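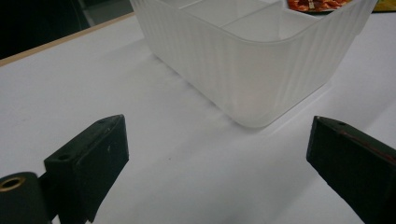 The Morberg Rules are a set of working guidelines for recording demonstrations with hand-held grippers, in which a person picks up and moves everyday objects so that a robot can later be trained to do the same. They cover the table, the objects, the person and the paperwork, in descending order of how willingly they are followed. The current edition is dated December 25, 2022, a date the rules themselves do not explain.

Background

The rules began at Morberg as a one-page checklist taped inside a cabinet door. The page grew after a joint project with the Mamstead lab, where some 4,000 recordings were made before the two sites discovered that they disagreed on what a recording was. Morberg counted from the moment the fingers moved. Mamstead counted from the moment someone said "go," including the times when the person being told had left for lunch. About half the shared set, 2,000 recordings, had to be relabeled by hand, and the first full edition followed the next October.

Scope

The rules apply to hand-held grippers used by one person, with one in each hand or a single one. They do not apply to fixed industrial arms, which have safety standards of their own, written by people with more lawyers.

Objects

Section 2 asks for objects that behave differently when squeezed. Rigid boxes are easy to find and easy to grip, and early sets contained far too many of them. The rules now call for a share of thin, flexible or slippery things, such as packaging, cards and pouches. A flat item may be held upright by its faces or taken by an edge, but the chosen grip has to be written in the log. "The usual way" is not accepted as an entry, although it remains the most common one.

Printed packaging is allowed and even encouraged, on the grounds that real kitchens are full of it. Items are to be retired once they are creased enough to fold where the manufacturer did not intend.

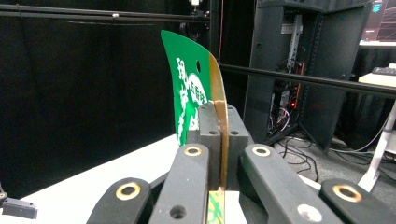 Khumalo, in a published comment on the section, objected that retiring creased items "teaches the machine about a world in which nobody has ever sat on a packet," and asked for a worn set to be kept alongside the fresh one. The current edition permits this, provided the worn set has its own label. It is said to be the only part of the rules that keeps itself up to date.

Table and surroundings

The work surface should be plain, matte and cleared of anything not on the object list. Coffee is mentioned by name. Lighting may be uneven, as it is in most homes, but must not be changed in the middle of a session. The background is left alone, and tidying it halfway through counts as a change and must be logged.

Cables get a paragraph to themselves. They should run behind or to the side of the person, with enough slack for a full reach, and should be checked before each session. The rules stop short of requiring them to be untangled - an earlier edition did, and compliance was zero.

Conduct of a session

A session is limited to 160 recordings, after which the person must rest or be replaced. Both grippers stay in hand between recordings, even when only one is used. Containers go down before the items meant for them, and the starting position of each is varied by hand. People asked to place things at random tend to use the same three spots, so the rules supply a sheet of positions to work from.

Failed grasps are kept and marked as failures. Deleting them is the only offense for which the rules use the word "forbidden."
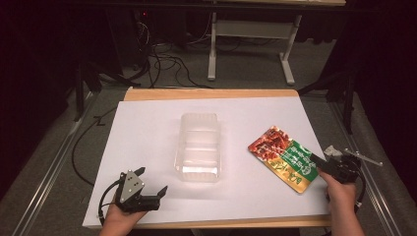
Adoption and criticism

Zivik adopted the rules in full, then issued a supplement longer than the original. Other groups follow the parts on objects and session length and treat the rest as good advice, to be taken when visitors are expected. The main complaint is the log, which critics say takes longer to fill in than the task takes to perform. A shorter form has been under review since the current edition appeared, and the notes of that review are kept in the long form.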